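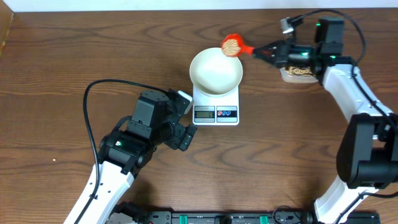
TALKS & WORKSHOPS

Weighing Instead of Scooping: speaker notes
By Hanneke Verhoeven
December
2 min read

Home | Talks | Recipes | Contact

Good evening, everyone, and thank you to Maarten Boersma for having me back at Odport. (Wait for people to find their chairs. Say hello to Hye-jin Nam, who drove over with the rye loaves.)

Start with my mother's teacup. She measured all her flour with it, and her bread was lovely, and when the cup broke her bread went strange for a whole winter. Let them laugh, and then ask who has a cup like that at home.

Flour settles in the bag. Scoop it hard and you get a good deal more than if you spoon it in gently, so two people can follow the same recipe and end up with quite different doughs. On a scale, 1,000 grams is the same for you as it is for me.

Now the big loaf, the one on your handout: 1,000 grams of flour and 700 grams of water. Say it slowly, people like to write it down! Bakers call that seventy percent, and once you have the idea you can make the loaf any size you please. Mention that Kristof Brouwer makes it with 2 kinds of flour and it comes out beautifully.

Next comes zeroing, which is where most of the questions come up. Bowl on first, then press the zero button (it may say "tare" on yours), and only then the flour. Zero again before the water goes in.

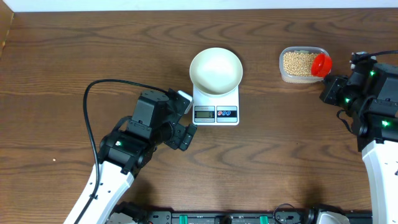 Bowl on the scale, display at 0.

If you forget, don't throw anything out. Weigh your empty bowl some quiet afternoon and write the number on a bit of tape underneath. My big crock at home is 1,318 grams, and I've needed that number more often than I'd like to admit to a room full of bakers.

Salt and yeast: a kitchen scale can be a little vague with very small amounts, so I still use a teaspoon for those, and I won't hear a word against it.

Pass the bread around now, before questions. Dirk Dijkstra has the butter. Remind everyone that the sign-up sheet for the sourdough evening at Cluder is by the door.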